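What We Kept From the Old House

My grandfather Severyn Moroz kept everything, and I do mean everything. When we finally sorted out his place in Koleck last August, my brother Lev and I thought it would take a weekend (ha!) and it took us most of the month. I've been meaning to write about it ever since, mostly for the cousins, who keep asking who ended up with what.
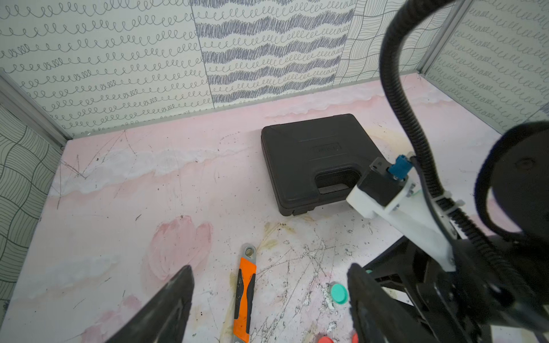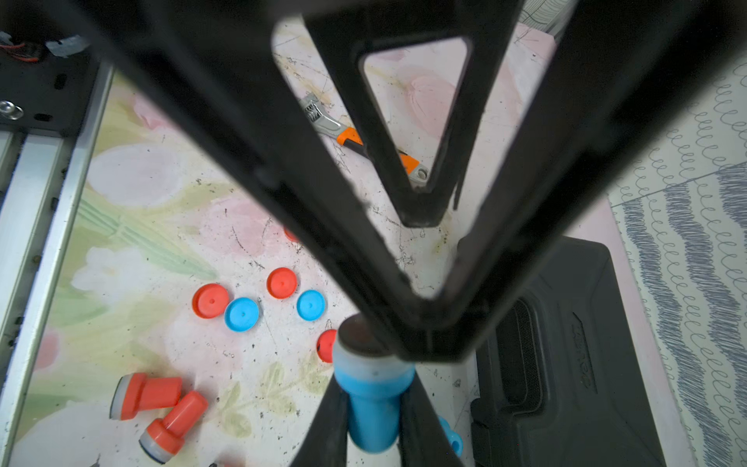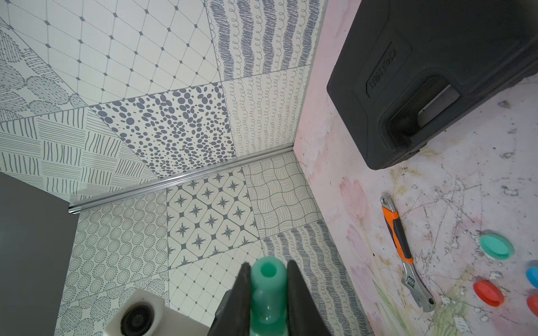
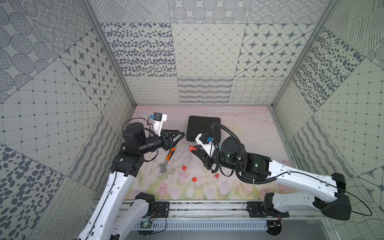 The hardest part was the letters. There were 138 of them in a bread tin, nearly all from his sister in Trondivton, and she wrote the way she talked, so you'd get a whole page on plum jam and then one line at the bottom saying somebody had gotten married. Lev read them out loud while I made tea, and we got very little done those evenings, but I wouldn't trade them for anything.

Then there was the coat. Grandpa bought it for his wedding and wore it to every funeral afterward, and it fits Lev as if it had been cut for him! He says it's too warm. He wore it to Mrs. Zinchenko's birthday dinner anyway, and she cried a little and then made him take seconds.

I kept the three kitchen chairs and the radio, which only picks up one station and not very well. The letters are with me for now too, and I'm typing them up slowly, so if any of you can read Aunt's handwriting from the later years, please call me.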